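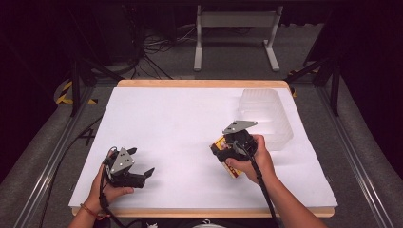
Home > Forums > Shop Talk > Open Days
2 min read

**gantry_gus**
Went to the Skoveck open day in Brasdale Monday. Mostly a good time, parking was awful. Best bit was the hand-held gripper station, you sit down and teach with your own two hands, no arm involved. One gripper in each hand, white paper over a board, little printed box in the right one's jaws and a frosted plastic tray right behind it. Harder than it looks!! My wrists were done after 14 tries. Emrys Wynne gave the talk and said they want 3000 runs by the end of June.

**mollyk**
Was there too, afternoon slot. Liked it but the cables bugged me. One off the back of each gripper and down past your wrist, you end up steering the cord half the time

**gantry_gus**
yeah fair. you quit noticing after a few

**torque_and_tea**
3000 runs of putting a box in a tray. And then what? We had Vaughan in last year, same pitch, and it fell apart as soon as the parts changed. A fixed jig would do 100 an hour.

**mollyk**
@torque a jig does one box tho. Whole point of the talk was they swap stuff out, Wynne said 60 differnt items so far

**torque_and_tea**
said, sure. did you see any of it running on a real arm?

**gantry_gus**
Two arms in the next hall, the Iro demo. Slow — really slow — but it picked up a box it hadn't been taught on. Dropped the next one. They left it on the floor and kept going, I kinda respected that

**torque_and_tea**
so one for two lol

**pallet_jan**
Do they let kids try the grippers? Mine is 9 and would love it

**mollyk**
Saw a couple of teens on them. Email first, the plates on top make them a bit chunky for small hands imo

**pallet_jan**
ok thx will ask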